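**Week 11: Hand-held grippers as a bought-in kit**
Notes by Gianni Ruggiero, 16 Nov 2025

Last week we stayed on arms. Today is the part of the course I look forward to most: the tool you squeeze yourself, and what you get when you buy a set of them as a kit. The one under review is the Marino kit from Bekden, which I have been using since July, and I like it a lot!

### What comes in the box

- 2 hand-held grippers, left and right
- spare finger pads
- a charging base
- the Hinholm software, which lines up the recordings from both hands and lets you trim them

The price is $2000 for the pair, software included for the first year. Read the renewal terms before you get excited, as I did not.

### Why cloth is the test to run

Any gripper can pick up a block. A shirt folds over itself, hides its own corners and never lies the same way twice, so it shows you quickly whether the fingers suit the job. When you try a kit, work through these in order:

1. Pick up one corner from a flat sheet. Can you get a single layer, or do you pinch whatever is under it too?
2. Lift until the corner is at chest height and hold it there. Watch for creep at the pads.
3. Lay it down again with the edge straight (harder than it sounds, and great fun to get right).

The Marino did very well on 1 and 2. On step 3 my own wrist was the weak point, and I was much better after an afternoon of practice. Thick knits are easy. Thin lining fabric still slides out on me, and I'd love to hear from anyone who finds a trick for it.
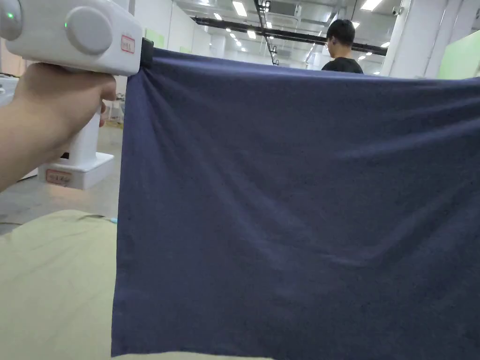
Navy knit held by one corner, over a lighter cloth.
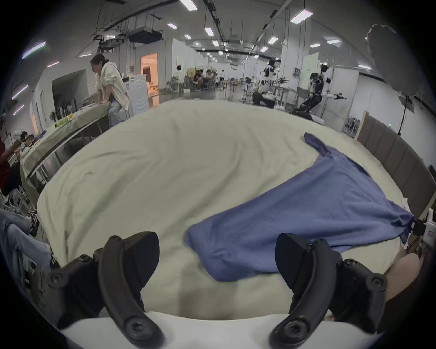 Now, the software. Hinholm saves each take as its own file, and you will want to name them as you go. I skipped that on my first day at the Drendcombe lab and spent the evening opening files one by one. The trimming tool is lovely, though: drag both ends, press save, done.

**For next week**

- Read chapter 3 of the kit manual, on pad wear.
- Bring one piece of clothing you think will be difficult. Stretchy is good, slippery is better.
- Write half a page on which of the steps you would change for towels, and why.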